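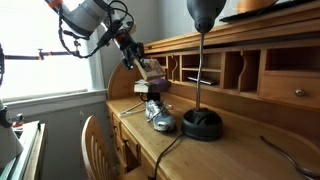 Rustitz Hand-Guiding Kit

I've been teaching arms with this kit since December, and I still grin when I use it! Grab the wrist, walk it through the job, done.

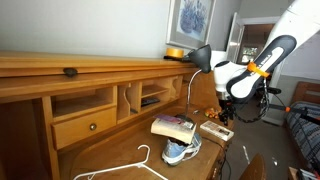

Sixten Hägglund wrote in that he'd go straight to the remote handset for small moves — fair enough, it's in the box too. 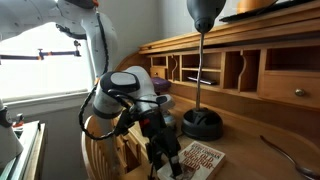
Gripper over a paperback

Up to 200 takes fit in memory.

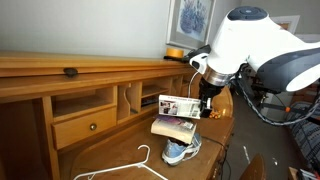
I record each task 6 times. Stacking needs the most patience, and a book balanced on a sneaker makes great practice.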